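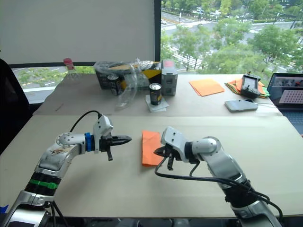
1/ Saturday cloth folding thread! Sat 9 December, coffee made, beige paper out, and I have a whole mountain of cleaning cloths to get through before the new week. If you like tidy stacks of things, pull up a chair.

2/ We start with orange because orange is my favorite. One folded orange rectangle flat on the big table, sitting right in the middle of it, is such a good sight. I could stop right there and call it a day (I did not stop right there).

3/ Some background for new people. I look after the cloths for our shared workshop in Clinville. Kitchen wipes, bench wipes, glass wipes, the lot. We own 300 of them. I know that because I counted them in February, on the floor, and I'm never doing it again.

4/ The colors mean something! Orange is benches and tables. Green is the kitchen corner. Yellow is windows and anything shiny. It took everybody a good long while to learn it and now people get very upset if they see a green one near a window. I love this for us.

5/ My fold, since three of you asked last week: lay it flat, smooth it out from the middle with your palm, bring the short sides together, turn it, fold again. You want a rectangle that lies down by itself. If it springs open, shake it out and start over.

6/ Smooth from the MIDDLE. I used to tug at the corners and every single one came out a bit diamond shaped. A stack of diamonds leans. A leaning stack ends up on the floor and then you're washing the whole lot again, ask me how I know.

7/ A word about table covering. Plain beige paper, taped under the edge, on both tables. It's the best thing I bought all year. Lint shows up on it right away, bright cloths look fantastic against it, and when it gets grubby you peel it off and roll out more.

8/ The roll is from Stondholm, the packaging place out past the rail bridge. They sell ends of rolls for 8 dollars if you go in and ask at the counter. Mine has lasted since summer and there's still a fat amount left on it.

9/ Back table update: the finished stack lives there. Orange, green and yellow all in one pile, which I know some of you will have feelings about. I do sort them by color later! They go in the pile as they come and get split up when they go on the shelf.

10/ And yes, the back table also has the bottles and the cans and the box with a plastic bag crumpled on it. A work table collects stuff. I've made peace with it. The front table stays clear for folding and the back one can be a little wild.

11/ Can on top of a stack of napkins is my favorite detail back there. Free coaster! Very absorbent coaster! I am going to keep doing this.

12/ Things that have ended up on top of the cloth stack over the past months: keys, a tape measure, half a bagel in a bag, a handheld controller, somebody's library book. A flat soft surface at hand height is irresistible to people and I get it, I do it too.

13/ Somebody replied asking if I iron them. Oh my goodness, no. They're cleaning cloths. Hands only. If one comes out of the dryer looking like a walnut I put it at the bottom of the pile and let the others sit on it overnight. Works great on the thin ones, so-so on the thick ones.

14/ Washing notes while I'm here. Warm wash, plain powder, NO softener. Softener leaves them slick and then they push water around the bench and don't pick it up. I ran one batch with softener by mistake in the spring and we were smearing things for a month.

15/ Also wash the orange ones by themselves the first couple of times. Ours bled like crazy. There are a few yellow ones in the collection that are now more of a peach, and I've decided they count as yellow.

16/ The cloths themselves are the Prelleck ones, the medium size. I tried the big size and they're lovely but they fold into something too thick for our shelf, and I would have to fold them one more time, and that's a fold I don't want to do.

17/ Shelf talk! It's a Karras unit, the narrow one, and the medium cloths fit in it with a finger's width left over on each side. I measured nothing before I bought it. Pure luck and I have been smug about it ever since.

18/ Folded edge faces out. Always. You can grab one without dragging its neighbor along, and the shelf looks like a row of little books. The open-edge-out people are welcome in this thread but I'm going to try to win you over.

19/ Second cup of coffee. Window light is my favorite for this job because you can catch the stains you missed. Faint stain, it stays in the pile. Bad stain, it goes in the rag bucket under the sink and gets one more glorious life on bike chains.

20/ For anybody keeping score, and I know at least one of you is: today's goal is 177. That's everything that came back from the wash. The rest are out in the rooms doing their jobs.

21/ My tip if you hate folding: give yourself a really big table. I used to do this on the arm of a couch with the pile sliding off my lap and I dreaded it all week. Put the same pile on a wide flat surface with elbow room and it's a different chore. It's kind of nice!

22/ Second tip, keep one finished cloth in front of you while you fold the rest. Match it for size as you go. Otherwise they slowly get bigger (mine do, no idea why) and by the end you've got a pyramid upside down.

23/ Question from the replies about whether color coding is worth it for a small place. I'd say yes even with two colors. One for food areas, one for everything else. Buy them different enough that you can tell in bad light. Navy and black was somebody's real plan at our place and we voted it down.

24/ Somebody else wants to know how many folds I've done in total. I stopped guessing at 2000. My hands do it now while my brain is off somewhere planning lunch.

25/ Lunch is soup, by the way. Back after soup.

26/ OK, back! Green ones next. They're a touch thinner than the orange and they fold so crisp. If you're teaching a kid to fold, hand them a thin one first, they get a good rectangle on the first go and then they want to do more.

27/ Post your stacks, please. Towels, napkins, T-shirts, I don't care, I want to see all of it. Edges out gets a heart from me. Edges in gets a heart too but I'll be thinking about it.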